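Zokum hand controller kit, a month in

Reviewed by Mwanahawa Mfinanga
Posted in Tools and Bench Gear
9 comments

I bought the Zokum kit in July to replace the leader arms I had been using to record demonstrations. It cost $803 with the second handle, which I wanted because nearly everything I teach needs two arms. I have now recorded 1000 demonstrations with it, mostly pick and place on a table, plus a few days of folding and pouring that I'll get to further down.

Short version: the tracking is good, the grip trigger is very good, the software is fine once it is set up, and the wrist strap is bad. I'm keeping it.

What you get

Two handles, a base station, two USB cables, a foot pedal, a wrist strap for each hand and a printed setup card. There is no case. The handles are a bit heavier than a TV remote and the weight sits toward the front. Each one has a trigger that closes the gripper, a thumb button that pauses the arm, and a small wheel that changes the speed scaling. The foot pedal starts and stops recording.

You do not get any mounts for the base station. It has a standard tripod thread on the bottom, so I used an old light stand. Zokum sells a clamp for it, which I haven't tried.

Setup

The setup card covers the hardware and stops there. For the software you go to the website, make an account, and download a package called Vuvance, which does the mapping between your hand and the arm. It took me most of a Thursday to get both arms moving correctly. The long part was the frame alignment. You touch three points on the table with each gripper, then the same three points with the handle, and if you are sloppy on any of them the arm drifts sideways as you reach away from yourself. I did it badly the first two times. On the third try I used a sharp pencil mark for each point and it has held since.

Setting the limits is easy. You move the arm to the lowest point you want to allow, press the thumb button twice, and it won't go below that. Do this before anything else. I drove a finger into the table on the first day by skipping it.

The test I used

I wanted one task I could repeat for weeks and compare with my old recordings, so I picked sorting foam cubes on a taped grid. Cubes start at the sides, and the job is to bring them one at a time into the middle cells, left arm for the left side and right arm for the right side. Foam is forgiving. If you close too hard it squashes a little and springs back, so a bad grasp doesn't end the run.

The grid is blue painter's tape on brown kraft paper. I've tried printed mats and I prefer tape, which comes up cleanly and can be moved when you want a new layout. The paper wrinkles after a while and needs replacing.
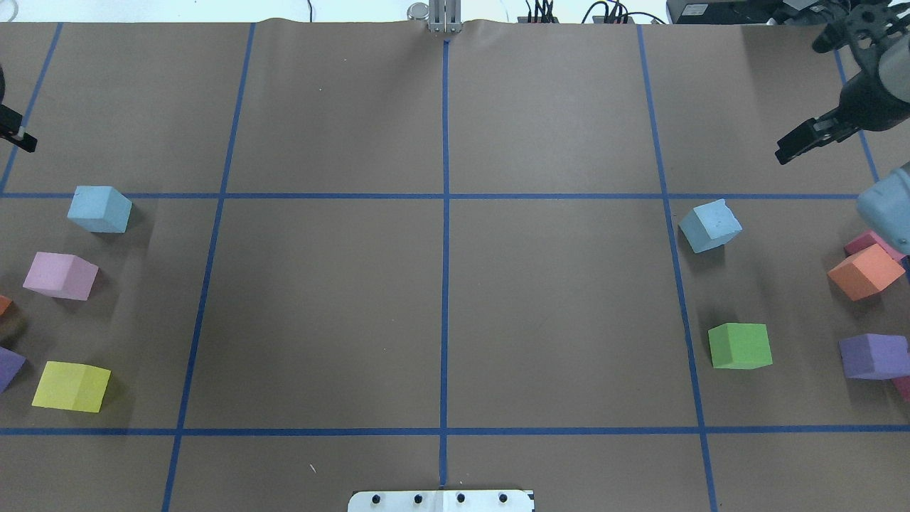 Cube sorting layout, both middle cells clear.

With my old leader arms a full sort took me long enough that my shoulders were sore by the end of a session. With the handles I can rest my elbows on the chair arms and use the speed wheel to cover the distance. I set the scaling so that a small hand motion gives a larger arm motion for the reach, then wheel it down for the grasp. It takes a few days before your thumb does this without you thinking about it.

My success rate on the first grasp went up too. I had been throwing out a fair number of runs for fumbled pickups, and in my last long session I threw out 27. I used to lose more than that before lunch.

Tracking

Position tracking is the best part of the kit. Slow moves come out smooth, and when I hold my hand still the gripper stays still. Rotation is a little weaker. If you roll your wrist past a certain point the arm hesitates, then catches up. For cubes lying at odd angles on the table this matters, as you have to turn the gripper to line the fingers up with two flat sides. I learned to make the turn early, while still above the cube, and then go straight down.

Losing line of sight to the base station freezes the arm. It does not jump when tracking comes back, which I was worried about. It waits for you to press the thumb button again. In the recordings the freeze shows up as a flat stretch, and Vuvance has a setting to trim those out automatically. I leave that off and trim by hand.

The trigger

My old setup had an open/close button. The Zokum trigger is analog, and the gripper follows it all the way through its travel. You can open just wide enough to get around one cube when another is sitting right next to it. That one change did more for the quality of my data than anything else in the box. The policies I trained on the new recordings stopped knocking neighbors over while opening up for a grasp.

There is no force feedback. You have to watch the fingers. With foam I never missed it. With a plastic cup I did, and I cracked two before I turned down the gripper force in the settings.

Moving the arm by hand

The kit also supports hand guiding, where you put the arm in free mode, hold it near the wrist and walk it through the motion yourself. You clip a handle to the arm for this so you still have the trigger and the pause button. It works, but only for one arm at a time, and your own hands end up in the camera view for the whole run. I used it for the pouring task, where I wanted a slow, even tilt and couldn't get it remotely. Those recordings look good. For anything with two arms it's no help.

Other things

The wrist strap is thin, the clasp opens by itself, and I dropped a handle on a concrete floor in the first week. It survived with a scuff. I replaced both straps with ones from a camera store.

Battery life is a full working day on one handle and a bit less on the other. They charge over USB and you can use them while plugged in, but the cable tugs at your hand.

The foot pedal slides on a smooth floor. I stuck a piece of shelf liner under it.

Files save in an open format, and I had them loading in my own training code the same evening. Camera streams are stamped with the same clock as the arm data. I checked a handful by tapping the table with a gripper and looking for the contact in the video, and they lined up.

I wrote to support once about the rotation problem. They answered the next morning and told me to raise the base station so it looks down at my hands. It helped somewhat.

Compared with the others

I borrowed a Laserham set for a weekend before I bought this one. It's cheaper, and the handles are lighter, but the trigger has only three steps and the arm jittered when I held still. If you are only doing one arm and big objects, it would probably do. The Mwaipopo leader arms are what I had before. They are sturdy and you can feel the joint limits, which new people like, and they never lose tracking. They also take up a whole table and wear you out.

Ratings

Tracking: 4 out of 5
Trigger: 5 out of 5
Software: 3.5 out of 5
Comfort: 4 out of 5 with different straps, 2 with the ones supplied
Value: 4 out of 5

I'd buy it again. If you order one, get the second handle at the same time, as it costs more on its own and has to be paired at the base station with the first one switched off.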